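3.2 The small-object problem: flash drives in shared offices

Of the 1,000 loose items logged in the Butholm survey, 43 were USB flash drives, and they took up a share of our attention far beyond their share of the desk. A stapler belongs to the office. A mug belongs to whoever complains when it is moved. A flash drive could belong to anyone, could hold anything, and is small enough to live under a sheet of paper for a whole tax year.

Most of the drives we logged were brightly colored, a fact the Nisbet office put down to a policy. Color, the policy said, would tell people at a glance which team a drive belonged to. We asked members of every team which color was theirs. Pink was claimed twice, by teams on different floors. Orange was described to us as "accounts, or else spare." Figure 3 shows three of the colors together at a worktable.
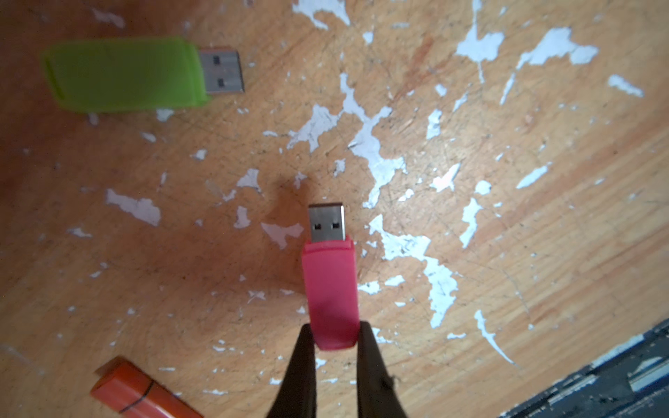 Reading time for this section: 4 minutes

Figure 3. Lime-green and orange drives on a worn wooden tabletop, with a pink drive held upright above it. The pink and green drives have their connectors exposed.

Color did help with one thing, which was finding a drive at all. Against wood grain and patches of flaked coating, a pink drive is hard to miss, and participants asked to fetch "the pink one" rarely came back with anything else. Asked to fetch "the one with the April invoices," they came back with an armful. Color sorts drives into colors. The contents have to be sorted by some other means, and at Nisbet the other means was plugging them in one after another and sighing.

We also recorded whether each drive went back into storage with its connector covered. Three habits turned up. Some people recapped the drive as soon as they unplugged it. Some put the cap in a pocket, where it began a new life. The largest group set the cap down next to the computer with every intention of coming back for it. The Osari office, which keeps a jar for orphaned caps, had tried matching them to drives by color and gave up when the jar turned out to hold more green caps than the office had green drives. A cap and its drive are only briefly in the same place, and Figure 4 catches a pair at that stage.
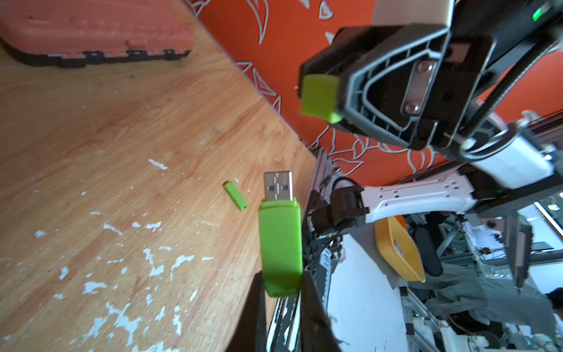

Sulastri Entili wrote in the margin of our draft that we were being too kind to the cap, that a part which must be removed before use and has nowhere to go during use has been designed to be lost, and that she would like this said in the main text. We have now said it. She also asked why we had left out drives with sliding connectors, and the answer is that the offices owned very few and would not lend them to us.

The storage trial was shorter. Each office received a lidded Fina box with a paper index taped inside the lid, and staff were asked to write a line each time a drive went in or out. Over the trial we counted 689 movements, of which 444 were written down. The unwritten ones clustered just before lunch. Several index lines read only "green," which we accepted as valid entries after some argument among the authors. Section 3.3 takes up cables, where the situation is worse.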